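Carbon monoxide alarms and fuel-burning appliances: siting, testing and upkeep

Household safety notes, compiled by Octavio Correa

A carbon monoxide alarm is a separate device from a smoke alarm. The gas has no smell, colour or taste, and a smoke alarm will not respond to it unless it is a combined unit and says so on the label. Check the back of every alarm in the house before assuming you are covered. White discs on ceilings all look much the same from the floor.

Which rooms need one

Fit an alarm in every room that contains a fuel-burning appliance. That includes gas boilers, gas fires, oil boilers, solid fuel stoves and open fires. A boiler in a cupboard counts as an appliance in the room or landing the cupboard opens on to. A flue that passes through a bedroom on its way to the roof also calls for an alarm in that bedroom, even where the appliance itself is two floors down.

If people sleep at the far end of the house from the boiler, add a second alarm near the bedrooms. Doors and stairs take a good deal off the sound. Kornél Simon tested his with the landing door shut and could not hear the kitchen unit from bed. He moved to interlinked alarms afterwards.

Where to put it in the room

Follow the leaflet that came with the alarm. Where the leaflet has been lost, most makers keep a copy on their website under the model number. The usual advice for a ceiling-mounted unit is at least 300 mm from any wall and between one and three metres, measured horizontally, from the appliance. A wall-mounted unit goes high up, above the level of doors and windows, but at least 150 mm below the ceiling.

Places to avoid:

Inside a cupboard or behind a curtain.
Directly above a sink or cooker.
Next to an extractor fan, an air vent or an outside door.
In a bathroom or shower room.
Anywhere the temperature falls below the range printed on the unit, such as an unheated garage in February.

A battery alarm can stand on a shelf if the leaflet permits it. Keep the space in front of it clear. Books and picture frames creep along shelves over a year.

Testing

Press the test button once a week and hold it until the sounder operates. The button checks the battery, the circuit and the sounder. On most domestic models it does not check the sensor, so the replacement date matters as much as the test.

Do not try to test a sensor with car exhaust or a smouldering cloth. Either can contaminate it, and the first is dangerous in its own right.

Learn the difference between the full alarm and the low battery chirp. The chirp is a single short sound at long intervals. The full alarm is a loud repeated pattern. A third signal, often a double chirp, marks the end of the sensor's life on many models. Write the patterns on a card and keep it with the boiler papers. Imre Sárközi changed the battery three times in a unit that was reporting end of life.

Replacement dates

Sensors wear out whether or not they have ever met any gas. Working lives of seven or ten years are common. The date is printed on the side or back, and some units must be taken off the bracket to read it. Copy it on to the front in pencil. When the date has passed, replace the whole unit. A new battery will not extend it.

Wipe the casing with a dry or barely damp cloth every few months and run the soft brush of the vacuum cleaner over the vents. Do not use polish, bleach or air freshener near it. Solvents and aerosols can cause false readings, and paint fumes will do the same. If you are decorating, take the alarm to another room, turn the appliance off, and put the alarm back once the room has aired.

Reading the display

Models with a display show parts per million. A steady figure above zero during normal use of an appliance should be looked into even when the sounder has not operated, as alarms are set to wait longer at low concentrations. Note the figure, the time of day and which appliances were on. The engineer will ask for all of it.

Vents and flues

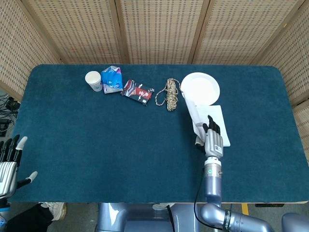
Permanent air vents in a room with an open-flued fire or stove are there to feed the burner and must never be blocked. The free area of a vent is the total of its openings, so anything placed across the grille reduces it, including decorative items that look airy. A folding screen is a common offender: woven panels with a grid of small openings still have far more solid weave than hole, and a row of them stood along a wall can hide a vent completely. Move the screen forward or to a different wall. The same goes for sofas, log baskets and boxes of Christmas decorations.

Outside, look at the flue terminal each season. Trim back climbing plants, and check that no bin, shed or stack of timber has ended up in front of it. Staining around the terminal needs an engineer. Have a chimney swept at least once a year if you burn smokeless fuel, and more often for wood, before the first fire of the autumn and again during heavy use. Győző Farkas found a jackdaw nest in a pot that had been clear the previous spring.

Signs of a badly burning appliance

A gas flame that should be blue burns lazy and yellow or orange. Fires designed for a yellow flame effect are an exception.
Soot or brown marks on or near the appliance.
A pilot light that keeps going out.
More condensation than usual on the windows.
Smoke coming back into the room from a stove or open fire.

Any one of these is enough reason to stop using the appliance until it has been checked.

If the alarm sounds

Open doors and windows. Turn off the appliances if you can do so on the way out. Leave the house, take everyone with you, and ring the gas emergency number or the emergency contact for your type of fuel from outside. Headache, dizziness, sickness and tiredness that ease when you go outdoors are typical of exposure. Get medical help and say that you suspect carbon monoxide, as the symptoms are easily taken for flu.

Do not go back in to silence the alarm. Do not relight anything until a registered engineer has inspected it.

Portable heaters and barbecues

Never bring a barbecue into a house, tent, caravan or awning, lit or cooling. Charcoal gives off carbon monoxide long after the flames have gone. Portable gas and paraffin heaters need a ventilated room and should be off before anyone goes to sleep. Generators stay outdoors, well away from windows and doors, with the exhaust pointing away from the building.

For holidays, pack a battery alarm and place it in the sleeping area according to its leaflet. Check that the model is marked as suitable for caravans or boats if that is where it is going.

Correction: an earlier version of this page gave the wall distance for ceiling units as 150 mm. Thanks to Szabolcs Bodnár for pointing it out.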